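Home News Local Business Culture Sport Weather Contact

Urnska to collect used coffee capsules separately from November

30 September 2020
By Darragh Fitzgerald

Print this article | E-mail this article

Households in Urnska will be able to hand in their used coffee capsules separately from November. The town has signed an agreement with the recycling company Greltero, which will place collection boxes at four points and empty them at its own cost during the first winter.

Until now the capsules have gone into the gray bin together with all other waste that can not be sorted. From there they are driven to the incinerator in Fostari. The aluminum ones could be melted and used again, but the coffee that stays inside makes them unwanted in the normal metal collection, and many are so small that they fall through the sorting machines.

The question came up in the town's waste office already last year. A survey was sent out with the yearly waste bill, and 1,597 households answered it. Among other things they were asked what they would like to recycle but can not. Coffee capsules were mentioned more often than textiles, and only old paint and batteries came higher on the list.

"We had expected people to write about garden waste, as they always do," says the head of the waste office. "We had not thought that so many were bothered by the capsules. Some wrote half a page about it."

The four collection points are the library entrance, the recycling yard on the Fostari road, the parking lot behind the health center and the Tsikata grocery store on the main square. The boxes are green and have a round opening in the lid. They will be emptied once a week, and at the Tsikata store two times a week if it is needed.

Both aluminum and plastic capsules may be put in the same box. The company separates them later. It is not necessary to open the capsules or to rinse them, but they should have dripped off before they are brought, and they should not be packed in closed plastic bags. A paper bag is fine and may be thrown in together with the capsules.

Compostable capsules are not part of the collection. They look very similar to the plastic ones, and Greltero asks customers to read the package before they throw them in. In Urnska such capsules belong to the gray bin also in the future, as the composting plant does not accept them. According to the waste office they need more time to break down than the plant can give them.
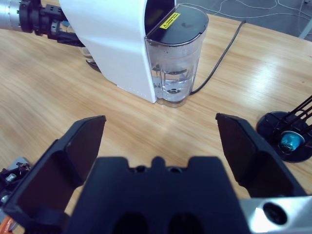

A white capsule coffee machine on a wooden table.

Greltero has so far mostly worked with offices and hotels. The company was started in Fostari and has a hall there, where the capsules are shredded and the coffee grounds are washed out. The metal is pressed into blocks and sold to a foundry. The plastic is harder to find buyers for – at present it is made into plant pots and edging for flower beds, and some of it is still stored.

The coffee grounds are dried and given to a mushroom grower. In the dry state they can also be burned for heating, and the company has tested this in its own boiler during the spring.

To run the line in an economic way, the company needs 600 kilos of capsules for each shift. The offices alone no longer give so much. Many of them have been nearly empty since March, and the hotels had a weak summer. At the same time the sale of capsules in the stores has gone up, because people who used to drink their coffee at work now make it at home.

"The coffee has moved, so we must move after it," the company's manager says. "It is more work for us to collect from households. An office has one box and one door. But we believe it can be done if the boxes are in places where people come anyway."

At the Tsikata store the box will stand inside, next to the bottle return. The store had at first said no, for fear of smell and of fruit flies. It agreed after the company had promised a lid that closes by itself and more frequent emptying in warm months. The store does not get any payment for the space.

The agreement runs for one winter and will be looked at again in spring. After this the town must decide if it wants to pay for the collection, and how. One possibility is to add a small sum to the waste fee, another is to let the stores that sell capsules take part in the cost. The waste office has not yet made any calculation that it wants to show in public.

Not everybody in the town council was pleased. One member asked during the debate why the public should clean up after a product that was packed in too much material from the beginning. She would have preferred that the town informed about other ways to make coffee. Another member wanted a fifth box in the northern part of town, where there is no collection point within walking distance. The proposal was not accepted, but the waste office has promised to look at it if the boxes fill up well.

The school kitchen and the town hall's own lunch room will also take part. The town hall changed to capsule machines three years ago, after long complaints about the old filter machine, and has since then been one of the larger users in Urnska. The used capsules from there will be taken to the library box by the staff who already bring the paper.

For those who can not come to a collection point, there is at the moment no other solution. Greltero has a return bag that can be sent by mail, but it is only sold to companies. The manager says that a smaller bag for private customers is being discussed – the postage is the difficulty, since a full bag weighs more than one would think when the coffee is still moist.

A leaflet with a map of the boxes will be delivered to all households in the last week before the start. It will also show which capsules are accepted, with the signs that are printed on the packages. The leaflet can be picked up at the library too, and it will be put on the town's website in a version that can be read aloud.

The waste office will sort through one box from each point during the winter to see how much has been thrown in wrongly. The goal is that 90 percent of the content by weight should be capsules of the right kind. In the collection of glass, which has been running in Urnska for a long time, the result is better than this, but in the first months it was far from it. Ceramic cups and light bulbs were the usual mistakes.

Questions about the collection can be asked at the waste office in the town hall during normal opening hours. Visitors are asked to call in advance, and only one person at a time is let in at the desk.

Print this article | E-mail this article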